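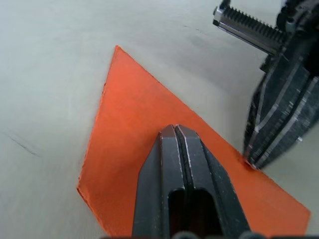
Orange is the colour for Etholm's bunting in the coming year.

Etholm settles on orange for its spring bunting

12/6/25

After a good deal of friendly argument, more tea than was probably wise and one very long evening in the upstairs room at the Chang Hall, Etholm has chosen orange for the bunting that goes up along the Misen next spring. It will be the first time the riverside has been dressed in a single colour, and for those of us who have grown fond of the old jumble of stripes and spots and somebody's curtains, it will take a bit of getting used to.

The old bunting, as anyone who walked the towpath this summer will know, had seen better days. Several lengths came down in the gales and ended up in the reeds below the footbridge, and what was left had faded to the shade of weak squash. Wing-sze Yau, whose shop on Vamell Street has sold thread and buttons to most of the town at one time or another, offered in the autumn to look after the making of a new set if people could only agree on what it should look like.

"I thought it would take ten minutes," she told us, laughing, over the counter on Thursday. "I had green in my head, to be truthful. Then somebody's little girl put her hand up and asked why it couldn't be the same as the boats, and that was the end of green."

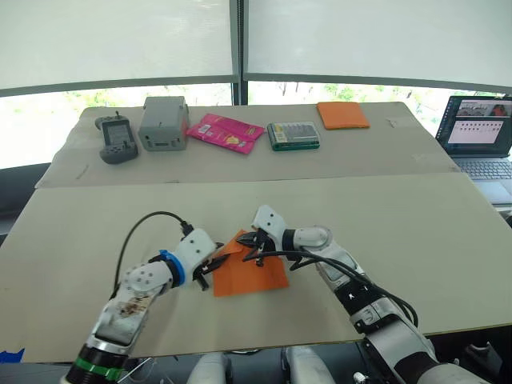 The boats in question are the old Misen ferries, which older readers will remember were painted orange from bow to stern so they could be seen in the mist. The last of them stopped running long ago, but there is still a photograph of one in the bakery window, and a good many families in the town have a grandfather or a great-aunt who worked on them. Once the ferries had been mentioned, the yellow and the blue hardly got a look in, though there was a spirited speech in favour of purple from the back of the room.

The finished bunting will run to 3,000 metres, enough to go down one bank of the river and back up the other, with a little over for the market square. An appeal for the cost of cord and material has brought in £1,495 so far, much of it from the cake stall outside the library and a quiz night at the Ferryman which, we are told, ended in a tie and a certain amount of singing.

Readers who would like to make a few flags at home will be very welcome to do so, and there is no need to be handy with a needle. Paper patterns can be picked up free of charge from the shop on Vamell Street, and they are simple enough that children can draw round them. Plain cotton is best, and old sheets and pillowcases are fine if they are dyed first. A slightly wonky edge won't trouble anybody once it is up in the air and flapping about! 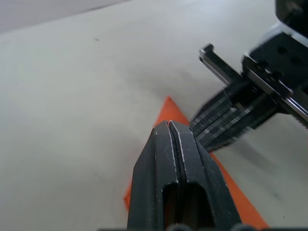

There will also be sewing mornings at the Chang Hall after Christmas, with the doors open from 11 and the kettle on well before that. Machines will be set up for anyone who hasn't got one, and there will be a table at the quiet end for people who prefer to sew by hand and have a natter. Entry is £2, which goes towards heating the hall (not a small matter in January, as regulars at the Tuesday dancing will tell you).

Mark Anthony Lagman, who moved to Etholm with his young family last year and lives in one of the cottages by the lock, has already signed up, having never sewn so much as a button in his life. "My mother made all our clothes and I never once watched how she did it," he said. "I rang her up to tell her and she laughed for so long I thought we'd been cut off. But she's coming over to stay, so I expect she'll be running the place by the second week."

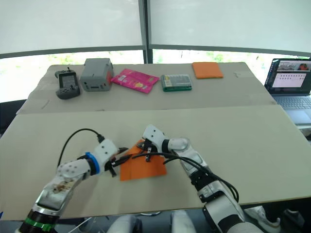 If all goes well the new bunting will be hung in April, in good time for the duck race, and will stay up until the leaves turn. Ladders and steady hands will be needed on the day, and anyone with a small rowing boat who could help with the stretch under the willows is asked to leave their name at the shop. The old flags are being washed and mended where they can be, and will go to the infant school for its playground fence, stripes, spots, curtains and all.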